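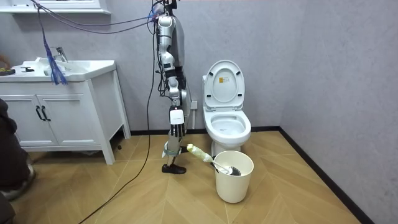 Does storing a toilet brush in an open holder keep it cleaner than storing it in a closed one? The evidence we could find is too thin to say, and most of it comes from people who sell holders.

Figure 2. Small bathroom with the toilet lid up, the brush head in a white cylindrical bucket in front of the toilet, and the vanity on legs at the left.

4.2 Brush storage

The claim that open storage is better rests largely on a household survey by Clotex, which drew 1,744 replies. Respondents were asked whether their brush "seemed clean." We doubt that this measures anything beyond how recently they had looked at it. Østergaard repeated the question in November with a smaller group and got answers that shifted with the wording.

A plain bucket of the kind in Figure 2 has no lid and no drip tray. Supporters say air reaches the bristles more easily. Perhaps it does at the rim, but a head sunk in a straight-sided bucket may sit in whatever drains off it. The Livudura trial left each brush for 30 minutes before weighing it and never reported how much water was left in the holder. Until someone does, we see no grounds for recommending either type.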